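Search this site: enter keyword Go

Removing Label Residue from Cups and Small Containers

Adhesive residue is easier to remove when it is treated by surface type. A smooth, slightly glossy container releases softened glue quickly. A speckled matte finish holds it in the texture and usually needs a second pass. Paper cups should not be soaked at all; lift the label dry or leave it on.

Work on a table covered with a wipeable cloth. Sort the pieces first and keep paper away from anything that will be handled wet.

Procedure for matte surfaces:

1. Peel off whatever comes away by hand. Pull low and slow, nearly parallel to the surface.
2. Rub a few drops of cooking oil into the patch. Wait 8 minutes.
3. Roll the softened glue off with a fingertip or the edge of an old plastic card. Do not use steel wool.
4. Wash with dish soap and warm water. Rinse and towel dry.
5. Repeat steps 2 through 4 on any dark flecks that remain. These tend to collect along one side of the old label area.

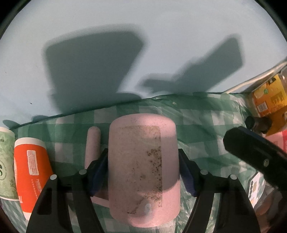

Pink cup with brown residue on the front, darkest along the right edge.

Test printed markings before applying oil or alcohol near them. Touch the marking with a damp cotton swab for a few seconds and check the swab for color. If any transfers, mask the marking with tape and work outward from it.

Rubbing alcohol is faster than oil on hard, smooth surfaces but can dull some coatings. Try it on the base first. Shalini Jaiswal wrote in November to report that baking soda paste left scratches on a glossy canister. We have removed it from the procedure. 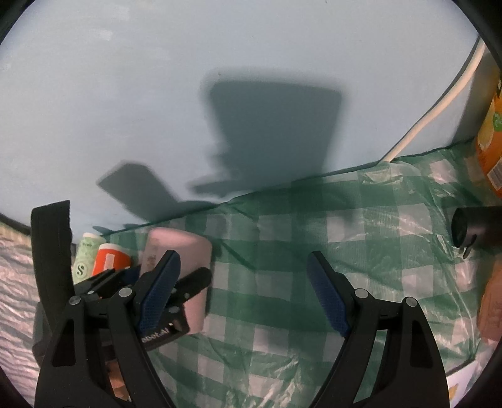 Let washed pieces air out overnight before stacking. Stacking too early traps moisture, and any glue left on the outside will bond to the next piece. Wipe the tablecloth last, with plain dish soap, working from the wall side toward the front edge. Oil left in the creases of the cloth will pick up dust.

Text by Carmela Nieto. Last revised June 1, 2018.

Contact | Copyright Zistari Household Notes | Back to top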